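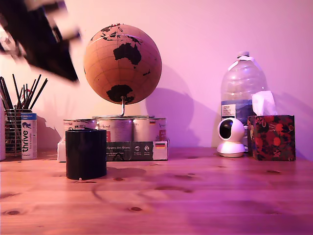
Project report: keeping the Stalon arm in working order
Vilgot Backlund, second-year automation

1. What I was asked to do

The brief said "take over the maintenance of the arm and improve its reliability". I took over the maintenance. Whether I improved anything is a matter for section 4, and I would ask the reader not to skip it.

The Stalon arm was passed on with a folder of notes called the Wulel procedure. It promises that an arm checked this way "will not drift". I could find no test behind that sentence, so I treated it as a claim.

2. The setup

The arm reaches in over a pine table with a wall behind it. A black cylinder stands near the front as the target, and the other things on the table (a cork globe on a stand, a row of metal tins, a big water bottle, a tissue box) are left in as obstacles. The light is pink, which I did not choose and would not recommend for anyone who wants to read a cable marking.

The procedure has three parts: check the fasteners on the brackets, check the cables for rubbing, then run the homing routine and put a small cylindrical object on top of the black one. If the object ends up standing on the target, the check is a pass. I think this is a weak test. The target is wide enough to forgive an error that would matter elsewhere, and a pass tells you only that the arm was good enough once.

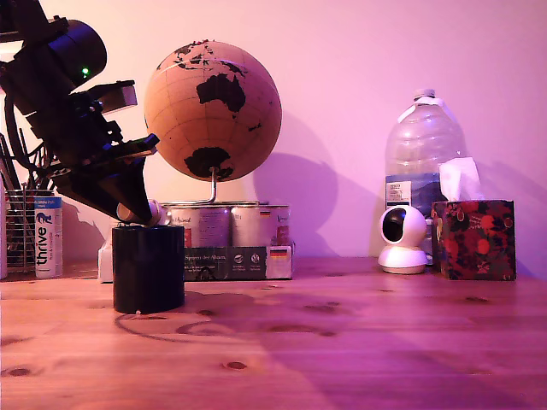
The cables worry me more than the joints do. They hang in loops down one side, and the pen holder at the left end of the table is close enough to catch them. The Wulel notes give a figure for bolt torque and say nothing at all about cable slack. I shortened one loop, and then had to lengthen it again when the wrist could not turn fully.

3. Faults

Over April I ran the placing check 686 times. It failed 56 times. Of those failures, 11 came straight after a restart without homing, which was my own mistake. Another 5 went away when I tightened a bracket screw on the gripper. The remaining 40 I cannot explain.

The Ezzat software logged every one of the 56 as "operator error". I don't accept that, but I can't prove otherwise, as it does not record joint temperature or cable load.

4. Did it get better?

There were fewer failures in the second half of the month. I had also stopped forgetting to home the arm by then, so I would not credit the procedure. The Uketti grease we were told to try made no difference that I could measure.

5. For whoever has it next

Home after every restart. Check the gripper bracket screws before blaming the software. Move the pen holder. Repeat the check with a narrower target, and keep your own log.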